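Open day at Preltside, or what I managed of it

Got there late. Train sat outside the station for ages and then the signs from the car park sent me round the back of Bendus, past the bins, so by the time I'd found reception the welcome talk was over and the good biscuits gone. Badge number 303, written in biro. Odette Leblanc on the door, very patient, gave me a map that had last year's rooms on it.

Monday is an odd day for an open day but it was busy. Sixth formers mostly, a few parents, one man with a folding bike he would not let go of. I'd promised Ignacio I'd write this up for those who couldn't come so here goes, notes typed on the way home, sorry for spelling.

Ground floor first. Materials bench, a lot of samples in drawers, you're allowed to handle them which I liked. Then the workshop, where Onni Sjöberg was showing how they cut foam inserts. Good talker. Bit loud in there for questions. He reckons they got through 2,000 of the things last year and most went straight in a skip, which he was cross about.

Upstairs to the tables. This was the part I'd come for – household things, the sort you'd find in any kitchen drawer or at the bottom of a toy box, all laid out together. Plate, dishes, sponge, play food. No labels. I'd have liked labels.

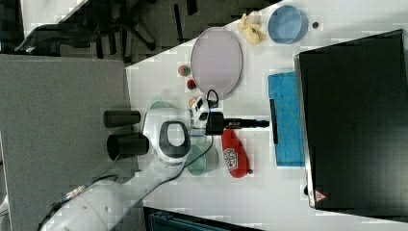 Upstairs at Preltside: oval plate, round dishes, blue sponge and the rest.

Tamunoemi Obi looks after the collection and she was the best thing about the visit. Asked her where it all comes from and she said jumble sales, the market, her sister's loft. Her rule is that it has to be something people really use or a child really plays with. Nothing bought as a set if she can help it. Colours matter more than I'd expected, she goes for the soft ones and then a few bright bits so the eye has somewhere to go. There's a cupboard on the landing with the overspill, stacked in old ice cream tubs, and she let two of us have a rummage. Wooden spoons, egg cups, a jelly mould like a rabbit.

She also had strong views on play food. The old stuff is heavier and she thinks children look after it better. The new stuff gets trodden on. I said ours all went to the charity shop years ago and she looked at me like I'd binned the family silver. 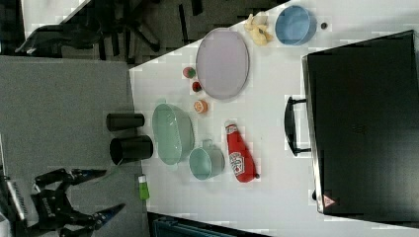 Washing-up and storage is what I'd ask more about if I went back. Our own playgroup kitchen box is a disgrace, everything chucked in together and half of it sticky, and Tamunoemi keeps hers by type, crockery in one crate, pretend food in another. I was looking at that pale green basket next to the mug and thinking we could do with a couple like it for the little fruit, which are forever rolling under the cooker. The orange half with the segments showing would be a hit with our lot too. Capucine has said she'll look out for some at the market in September.

Lunch was in the Mallet room. Soup, or a cheese roll, or both if you were quick. I was not quick. Tea from an urn, perfectly alright.

Afternoon talk was on Drodov, their loan scheme, where groups can borrow a crate for a term. Slides wouldn't load so Odette just talked, much better anyway. You fill in a form, you collect it yourself, you bring it back clean. There's a waiting list, 7 groups on it at the moment. I put our name down. Hope that's ok with everyone, shout if not.

Left before the raffle. Toilets are on the first floor only and the lift was out, worth knowing if anyone's bringing a pushchair. Parking free but tight, use the far end by the fence.

Leaflets in the hall cupboard, top shelf, under the parachute. I only took a handfull so please put them back when you've read them.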